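Kornider Kitchen brings its long-table suppers to Lalville

LALVILLE — After a good many months of testing recipes on family, neighbours and anyone else who happened to be passing, Kornider Kitchen is delighted to announce that its doors will open in Lalville this April, with 20 seats, one long table and a menu built on slow-cooked lamb, flatbreads and plenty of pickled things in little bowls.

The restaurant takes over 108 Nkuna Street, and supper is served from 5:30 pm until the pots are empty. Most dishes are meant for sharing — bring a friend who likes eggplant, and another who doesn't, and everyone should go home happy. The bread is baked through the evening, and the honey comes from Prornau, as it did at the market stall where Kornider began.

Regulars from the stall will find their favourite barley soup on the menu, in the same generous bowl and with the same lemon on the side.

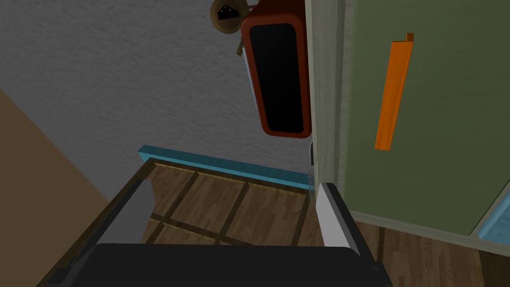 One stall regular wrote to ask that the green chilli relish never, ever be made milder, and added that a second helping of soup ought to be allowed without any raised eyebrows. Kornider is happy to promise both.

Bookings are open now for tables of up to eight, and a few seats will be kept each evening for walk-ins. Takeaway soup and bread will follow in May.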